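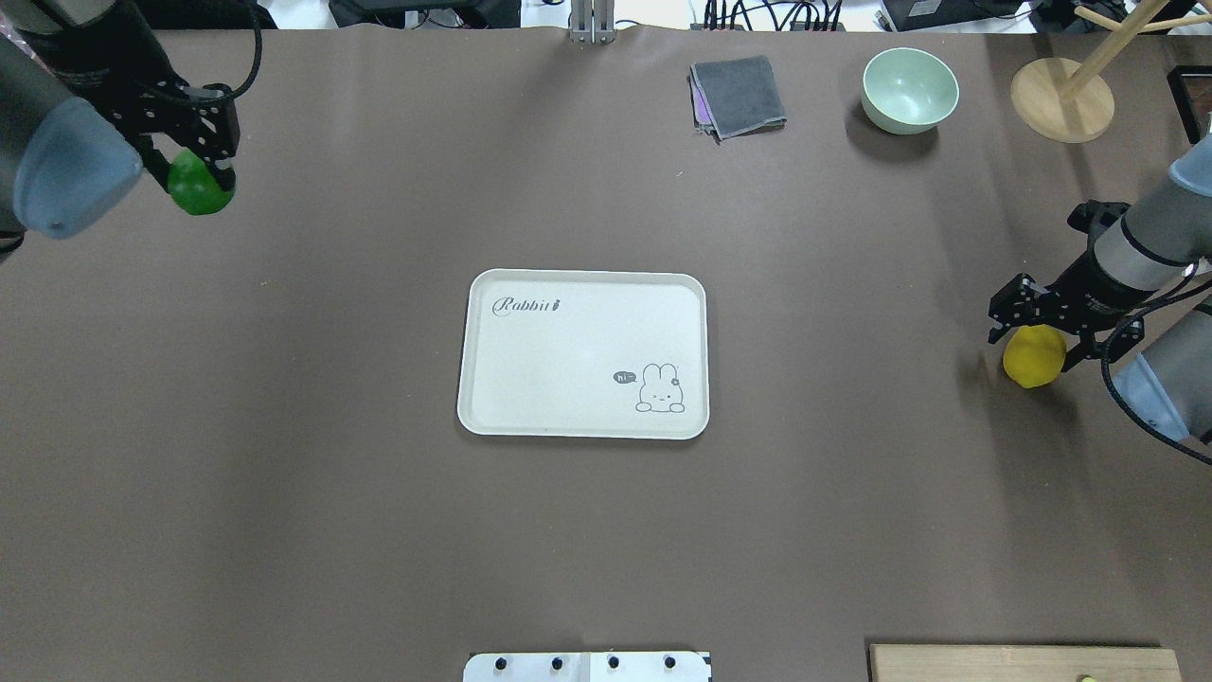

Photo: Nokuthula Kekana

Fig. 3. Tray task, table layout. Printed tray at centre, bowl and folded cloth along the far side.

3.2 Materials and layout

The serving tray is white, with rounded corners and a low raised rim. One word printed on it, "Rabbit", plus a line-drawn bunny saying "hi" at the opposite corner. We kept a decorated tray on purpose – the plain one in the Cletcombe set gave people no sense of which way up it should go, and 20 of the 157 layouts had to be thrown out for that reason alone. Print fixes the orientation. A pale mint-green bowl and a dark grey cloth share the table but play no part in the tray task; they belong to the sorting task (section 3.4). Table top is dark, so the rim reads clearly agianst it.

Items are one green, one yellow. Colour was the only thing we controlled for; size and weight were not matched, see Limitations.

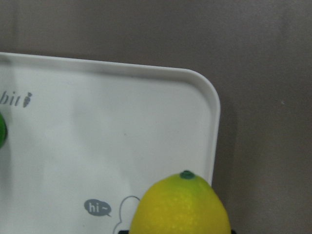
Testhorpe, October

3.3 Placement on the tray

A placement counts when the item rests inside the rim. Touching the print is allowed. Green item close under the lettering and lemon further over would be scored as two seperate placements, no bonus for spacing. Iordache scoring was tried first and dropped, too fussy about gaps. 149 layouts kept in the end. Full list in the appendix.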